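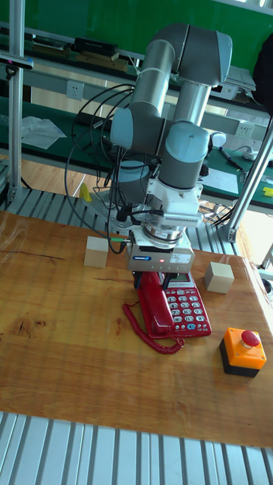 Should a school robotics club spend a whole semester on one small task? Ours should, and I'd say most clubs would be better off for it.

Our club at Vondthorpe has been at telephones since January — lifting a handset, setting it back in its cradle. The plan calls for 169 tries, and I love every dull one of them! Students argue over finger angles at lunch. They keep a log, they read it, they change one thing and go again. The big spring contest gives you 10 minutes and a lot of noise. I'll take the logbook.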